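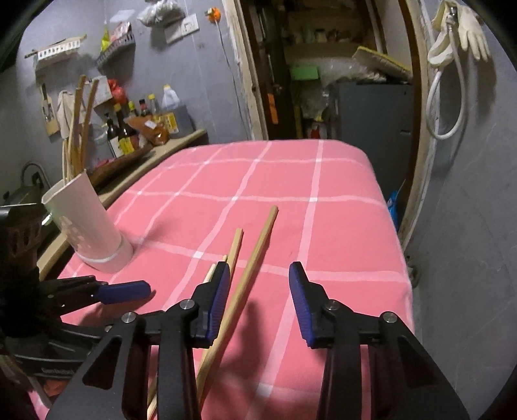

粉色格子桌布上的木筷子

别急着收桌子

我想替一段没有名字的时间说几句好话。饭吃完了，最后一口汤也有人喝了，碗里剩几粒米，鱼只剩骨头，按理说这顿饭已经结束了，可是大家都还坐着。有人剥橘子，有人用指甲刮桌布上的一个油点，有人把刚才没讲完的事接着讲下去。这一段从放下筷子到站起来洗碗之间的时间，中文里好像一直没给它取过正式的名字。西班牙语有，叫sobremesa，字面上就是“在桌上”，我第一次在词典里读到的时候高兴得不得了，就像忽然查到一个从小吃到大的野果子原来是有学名的。

我越来越觉得，一顿饭最好的部分就在这里。菜好不好当然要紧（我是很馋的人，谁要跟我说菜不重要，我会跟他急），可是这么多年吃下来，真正记得住的那些晚上，我往往说不出吃了什么，却记得后来聊了什么，记得茶续了又续，记得有个人讲到一半突然趴在桌上笑得抬不起头。

小时候我们家不是这样的。我母亲是个极麻利的人，她吃饭的时候就已经在收拾了，空盘子一个接一个从你眼皮底下消失，等你咽下最后一口，抬头一看，桌上只剩你自己那只碗，而抹布已经在对面等着了。她不催人，她只是站着。一个人站在旁边拿着抹布的时候，坐着的人是聊不下去的。我父亲于是去看电视，我去写作业，我哥哥下楼，全家从坐下到散开，快的时候连新闻片头都赶得上。我一点都不怪她，她第二天五点多就要起床，早收完一刻钟就是早歇一刻钟。洗碗这件事落在谁头上，谁就有资格着急，这一点我后面还要说。

后来我搬到了Wakau，租了Elsie Tautahi家后面的两间房。头一个周末她喊我过去吃饭，我带着从小练出来的本事，吃完立刻起身，把手边的盘子摞成一摞，正要往水池那边端，她伸手按住了最上面那只，说：“你要去哪儿？”我说我去洗碗。她说：“碗又不会跑，你坐下，我还没问你话呢。”

她那天问了我很多话。问我为什么搬来，问我母亲做饭放不放糖，问我怕不怕狗。她自己也讲，讲她年轻的时候在Motow的码头上记账，讲有一年河水涨到了店门口，她们把账本装在锅里顶在头上往外走。我回到自己屋里已经十点多了，脑袋里装满了别人的大半辈子，舒服极了。那一顿吃的什么？好像有南瓜。我真的只记得可能有南瓜。

从那以后我就上了瘾。我开始留意每一顿饭是怎么结束的，在别人家里留意，在馆子里留意，在单位也留意。一留意就发现，现在的饭，结束得都太利索了。

先说单位。我们的午休是一个小时，扣掉走去食堂和排队，再扣掉回来的路，规矩一点的人给自己留出提前五分钟坐回位子上的余量，一共就是55分钟里的事。我见过同事把手机竖在水杯前面，一边看剧一边吃，吃完盒盖一扣就走。我自己也这样干过很久，所以没有要教训人的意思。只是有一回食堂的洗碗机坏了，阿姨请大家先别把餐盘送过去，在座位上等一等，结果那一整片桌子的人端着空盘子没处去，只好坐着。先是安静，后来有人抱怨了一句，旁边的人接了一句，再后来我听见坐我斜对面、共事了好几年的一个会计讲她在学拉手风琴。手风琴！我每个月找她签字，从来不知道这回事。洗碗机第二天就修好了，我心里居然有点惋惜。

再说馆子。市中心有家Sorkalska，菜做得是真好，特别是那道酸菜炖肉，我愿意为它排队。可是订位的时候人家就跟你讲明白，每桌60分钟。我完全理解，铺面贵，位子少，门外站着人，换了我开店我大概也得这么干。但你坐在里面会觉得自己在参加考试，甜品单和账单是一起送来的，服务员笑得很客气，手已经搭在你的盘子边上了。有一次我和一个三年没见的朋友在那里吃，前头四十分钟都在讲近况，工作，搬家，谁结了婚，就是那种写在贺卡上也行的内容。到第五十多分钟，她把杯子转了一圈，说，其实我今年过得不大好。然后账单来了。

我们后来站在人行道上把话讲完的，冷得直跺脚。

这件事让我想了很久。我现在有一个相当坚定的看法：人和人坐下来，重要的话几乎都排在后面。前面总得有一段热身，要先讲天气，讲路上堵不堵，夸一夸菜，把能公开的消息都播报一遍，心里那道门才慢慢松开。你没法让一个人坐下来头一句就说自己过得不好，就像你没法让水刚坐上炉子就开。所以凡是把饭后那一段切掉的饭，切掉的恰好都是最里面的那层。很多人抱怨说聚会没意思，来来回回都是场面话，我听了就想问，你们几点散的？

跟Sorkalska隔两条街有一家Tahiri，是个老太太和她侄子开的，菜普通，椅子硬，墙上的钟慢得厉害。我极爱去。那里的规矩是你不开口要账单，账单就永远不来。有一晚我和四个朋友坐到他们把别的椅子都翻到桌上去了，老太太自己也拉了一把坐过来，给我们倒她泡的梅子酒，讲她怎么跟供货的人吵架。我心里算过一笔小账，我们那天后来又加了两壶茶、一碟花生、几块糕，比起早早走人，店里也没怎么亏。当然这话我说了不算，开店的难处轮不到我一个吃饭的来轻飘飘地算。我只是想说，世上还有这样的店，请大家多去，去了多点一碟花生。

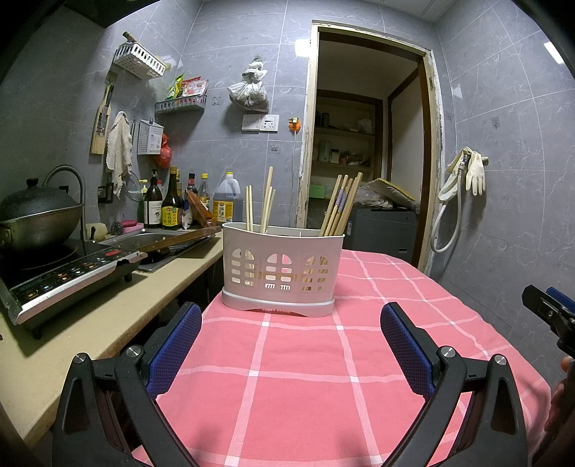 筷子筒里高高矮矮的筷子

说回家里。我自己成家之后请客请得很勤，慢慢攒了一点心得，全是笨办法，写出来给同好参考。

头一条是盘子别收得太早。这和我从小受的教育正好相反，头几次我难受得坐立不安，看着鱼骨头和脏盘子心里像有蚂蚁在爬。后来我想通了，一桌狼藉本身就是一种挽留，它在替主人说，还没完呢。你把桌面擦得干干净净，客人再懂事不过，马上就会去找外套。实在受不了，就把味道重的那一两样端走，剩下的由它去。

再就是要给手找点事做。瓜子是伟大的发明，我说真的，它没有多少滋味，吃不饱人，可它能让一双手忙上两个钟头，而手一忙，嘴就放松了。带壳的花生也行，橘子也行，小核桃稍微吵了一点。我有个朋友家里饭后必定端出一大盆毛豆，让所有人一起剥，说是明天要用，剥着剥着什么都讲出来了，谁跟谁闹翻了，谁又和好了，谁想辞职。那盆毛豆第二天到底用没用，我一直没敢问。

灯也有讲究。吃饭的时候要亮，鱼刺得看清楚；吃完可以暗一点，关掉头顶那盏，留旁边的。人在暗一点的地方比较肯说实话，也比较肯安静。安静很要紧，好的饭后时间里一定有几次谁都没说话，听见冰箱嗡嗡响，也不觉得尴尬。我招待客人的头几年最怕这种空当，一冷场我就跳起来问要不要添茶，生生把许多快要冒头的话给吓回去了。现在我会忍着，数自己杯子里的茶叶。

手机怎么办？我不主张没收。我去过一户人家，进门要把手机放进篮子里，好是好，可是全桌人都有一种正在接受治疗的神情。我觉得饭桌上拿手机出来查一个东西，是很正当的乐趣，大家争某个演员到底演没演过某部电影，争得脸红脖子粗，查出来有一个人得意洋洋，这多好玩啊。怕的是一个人低下头去就不上来了。碰到这种情况我的办法是叫他名字，问他一个只有他知道的事。

然后就是洗碗了，我答应过要说的。我鼓吹了半天别收桌子，如果最后是同一个人半夜里独自站在水池前面，那我就是个混蛋。我母亲当年的着急，说到底是因为她知道那些碗全是她的。她站在那里拿着抹布，是一个没人分担的人在给自己抢时间。所以我的主张必须成套地卖，想要坐得久，就得一起洗。我家的做法是谁坐在背对厨房的位子谁擦碗，我洗，其余的人端。十个人吃的饭，几下就干完了，而且厨房里的聊天又是另外一种味道，人都站着，背对着背，水哗哗地响，有些在桌上没好意思问的话，这时候顺口就问了。

我知道有人会说，这都是闲人的讲究。上夜班的怎么办，家里有吃奶孩子的怎么办，第二天要赶早班车的怎么办。这个反驳我是服气的，我也不打算劝谁天天坐到十点多。我自己周中的晚饭多半也潦草，常常站在灶台边上就着锅吃面。可是我想它不必天天有，也不必很长。一个礼拜有那么一回，吃完了多坐一会儿，够喝完一杯茶就行。我有个表弟跑长途货运，一趟往返600公里，在家吃晚饭的日子少得可怜，他反倒是我认识的人里最会坐的一个。他把碗往前一推，两只胳膊往桌上一搁，那个架势就是今晚哪儿也不去了。他女儿会爬到他腿上来，讲学校里的事，讲得颠三倒四，同一只兔子能讲三遍，他每一遍都问，后来呢？

还有人会说，一家人天天见，哪有那么多可聊的。我以前也这么想。去年四月我回去看父母，存心做了一个试验，吃完饭我抢在母亲前面把她的抹布拿过来，压在自己胳膊底下，说妈你坐一会儿，碗等下我来。她很不自在，坐是坐下了，身子朝外侧着，像在候车。我给她倒了杯茶，她说晚上喝茶睡不着。我给她换成白水。我父亲看看她又看看我，电视也没去开。三个人就那么坐着，坐得我心里直打鼓，心想这回要砸了。

过了好一阵，我母亲说，这张桌子是用100块钱买的，你爸跟人砍价砍了一下午。我父亲说哪里有一下午，就砍了一会儿。我母亲说怎么没有，我在外头给你看着自行车，太阳都晒到对面去了。于是两个人争了起来，争当时是春天还是秋天，争那个卖桌子的人是瘦是胖，争回来的路上桌腿磕到了谁家的门。我在这张桌子上吃了十几年饭，写了十几年作业，从来没听过它是怎么进这个家门的。后来他们又讲到那个院子，讲到院子里一个我毫无印象的邻居，我母亲笑起来，用手掩着嘴。她那晚到底也没把身子转正，可是水喝了两杯。

碗是我洗的，她站在旁边把我洗过的又冲了一遍。

这几年我听见很多人谈孤独，谈得很认真，开出来的方子也都很大，要建社区，要办活动，要做各种软件把住在附近的人配到一起。我都赞成，多多益善。可我总忍不住想，我们手边明明已经有一个现成的场合，人都到齐了，饱了，暖和了，椅子也坐热了，偏偏在这时候散掉，多可惜呀！要是能把每顿饭后面那截时间捡回来一点点，哪怕只捡周末的，我相信很多人会多认识一遍自己的丈夫、室友、同事和老爹。

上个月我去看Elsie，她搬去和女儿住了，新家的饭桌小得多，四个人坐就得胳膊碰胳膊。吃完饭她外孙起来端盘子，我眼看着她伸出手去，按住了最上面那只。我赶紧把头低下去喝茶，怕自己笑出声来。那孩子叹了口气坐回来，问还有没有橘子，他妈妈说厨房袋子里还有几个，让他去拿，拿完了回来。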